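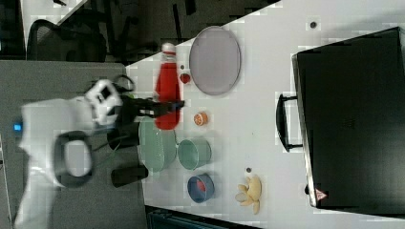

Red bottle with a white cap on the white tabletop.

Visit to the Plekel bottling works, Tue 3 June

The bus left Gandora at 9 and reached the gate a little after ten. Plekel fills fruit syrups, vinegar and a few cleaning products, and it opens the works to visitors twice a year, in June and again in December. Our group had signed up for the long tour, which takes in the filling hall, the label store and the warehouse.

We were given hairnets and shoe covers at the door. Watches and rings had to go in a locker. The lockers take a coin, so bring one.

The filling hall was louder than I expected. Two lines were running, both on cherry syrup. Empty bottles come in on pallets from Drornex, a supplier on the other side of the river, and are rinsed upside down before they are filled. Our guide told us that caps cause more stoppages than anything else. If the thread is slightly off, the cap goes on crooked and the bottle is pulled out at the next check. The pulled bottles are emptied, and the plastic is baled and sold.

The label store was a surprise. It is kept at a steady humidity, and the rolls stand on end with the product name and a date written on the core in marker. A few old designs are pinned up by the door, including one from the first year of the vinegar.

The warehouse holds 1308 pallets when full. It was well short of that on the day – syrup sells mostly in summer, and the trucks had been coming in early all week. The aisles are narrow and visitors have to stay behind the yellow line, so there is not much to see except the racking.

Lunch was at Çınar, a small place across the road from the gate. The lentil soup was good and the bread came warm. It fills up quickly with people from the works, so go before noon if you can.

After lunch there was a tasting of the syrups mixed with cold water. I liked the sour cherry best. The quince was too sweet for me. The shop sells everything at a small discount, cash only.

Getting there: the bus stops right outside, but the return service runs every two hours, and the last one leaves before the shop closes. Parking is free behind the office building.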